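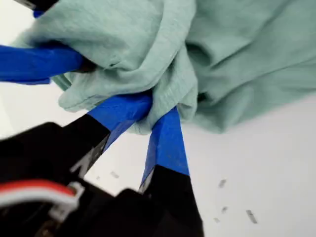
We got Carkstead back on the table last night, four players, and I've now played it enough to say where I stand on it. A few posts. 1/

For anyone who hasn't met it: Carkstead is a tile-laying game about a market town that floods. You build streets in the dry half of the game and try to keep them in the wet half. Tiles are drawn from a bag and the river moves at the end of each round. 2/

The rulebook says 21 rounds. That sounds like a lot, but a round is one tile each and a river check. Our four-player games run a bit over two hours. With two it's much quicker and I think a bit flat. 3/

The bit I like best is the lock-keeper. Whoever holds him decides which way the river turns when it reaches a junction, and then has to pass him to the left. So you get him just often enough to plan around, and everyone can see when your turn with him is coming. 4/

Leire Lozano won last night by building almost nothing in the dry half. She sat on her coins, let the rest of us spread out along the low ground, then bought the hill streets when the river came up. I had dismissed that plan after my first game. I was wrong. 5/

Konrad Frei went for the mill, as he always does. The mill pays 6 points for each wet tile touching it, so it can be huge, but it needs the river to come to you and three other people would like it not to. He came last. He says he'll do it again. 6/

What I don't like: the scoring. There are five kinds of street and each one scores in its own way, and the player aid only covers three of them. We still stop to look things up in the last few rounds. Valentin has written his own aid on a card and we all use that now. 7/

I also don't think the merchant cards earn their place. There are 25 in the deck and you see up to six in a game. Two of them are far better than the rest (the Tanner's Widow and the Salt Buyer), and if one comes out early it goes to whoever is next in turn order. 8/

We tried a draft instead. Three merchants each at the start, keep one, pass the rest, put back what's left over. It added five minutes and took out most of my complaint. The rest of the game needed no changes. 9/

Several people have asked how it compares with Skaro. They share the bag of tiles and that's really it. Skaro is meaner and shorter, and you can be out of it by the middle. In Carkstead you're nearly always still in with a chance, though you may not enjoy the sums. 10/

If I could only keep one I'd keep Skaro for two players and Carkstead for four. With three I'd play Tamayo, but that's a different thread. 11/

A rules point we had wrong until last night: a bridge doesn't stop the street under it from flooding. It only keeps the two ends joined. Page 9, small box at the bottom. It makes bridges a good deal weaker and the hill streets a good deal stronger. 12/

Next game is at Edeltraud's and she wants to try it with the Long Winter board on the back, where the river freezes for three rounds. I haven't read those rules yet. Will post how it goes. 13/13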